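Teaching a Two-Handed Home Robot to Clear a Table

Before you start, finish the wrist calibration from the previous page. If the wrist is off by even a little, the fingers close beside the object and you lose an evening.

1. Mark the robot's place on the floor with tape. In our workshop at Ollmont we park the base at the same tape every time.

2. Put a cloth on the table. A bare glossy top gave our Clirklow software many false edges. The pattern of the cloth can be simple.

3. Set the closing speed to 20 percent and the grip limit to 257 in the Zellent hand settings. Soft things need less — go down in small steps.

4. Lay out bottles, bags and small boxes without order. Some of them should lie on their side. Mix hard and soft.

5. Record 50 short runs with one hand only. Keep the second hand up and open, away from the objects.

6. Save after each run. The log file becomes slow to open after 700 lines, so begin a new one before that.

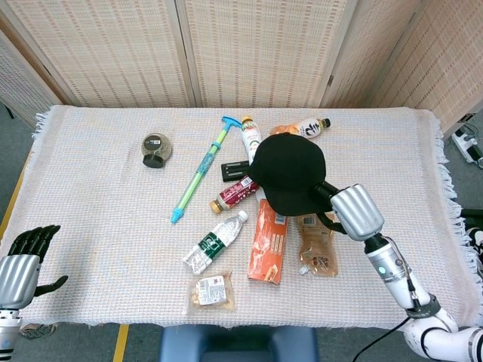

Mangubat, workshop member and author of this guide
29 April 2023

A cap is a good object for the first soft grips. Let the fingers take it by the brim, because the crown folds easily and then the hand reports an empty grip. With the cap upside down over the other things, check that the arm cable hangs free before you send the next move.

If the hand drops the cap, raise the grip limit by five and repeat the same run. Do not change the speed at the same time.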